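Unclaimed, McIver

The inventory of unclaimed articles at McIver station closed on Thursday. Sixty items had been received. The clerk had catalogued all but one.

Item 60 was a child's backpack, orange-red with a teal border. It had come in off the Ladeo bus with a tag from the Gimance depot, on which the column for contents had been left blank. Regulations required that contents be entered before disposal. The clerk put it on the cream table and took out a fresh form.

The form allowed five lines. Colour, orange-red and teal. Closure, zipper. Straps, two, plus carry loop. Buckle, white plastic. Condition, serviceable. The lines were now full and the bag had not been opened.
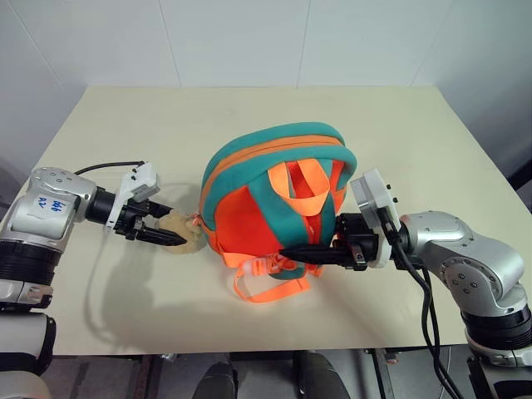 Contents

A supplementary sheet was obtained. On it the clerk listed one sweater, grey, size 5; one library card, Bravau branch, expired; one envelope, sealed, addressed in pencil to the driver of the 225.

The 225 had been withdrawn in October. Correspondence for discontinued routes was to be forwarded to head office, where it was held for one year and pulped. The clerk knew the procedure, having typed it.

The clerk wrote "envelope — forwarded" and looked up the retired drivers in the binder. There was one entry for the route. The address was four streets away, on the clerk's own walk home.

The sheet was signed and filed at ten past six. The envelope went into a coat pocket.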